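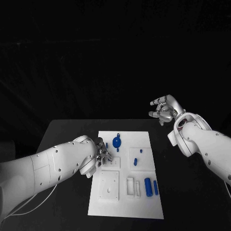

Most grasp faults, Danica Malý argued, are recorded against the wrong joint. The log names the axis that tripped, and the technician replaces it. At Skulia, a two-arm peg insertion cell stopped 13 times in one September for excess torque at the left wrist. Two wrist units were changed before the stops were traced to a fingertip offset of 61 counts, left over from a calibration done with the hand unloaded.

This chapter treats insertion faults in the order in which they develop: fingertip contact, peg tilt, jamming and protective stop. Section 2 covers the stop itself - its trigger, its hold state and the conditions for reset. Readers should know the torque limits given earlier for each joint.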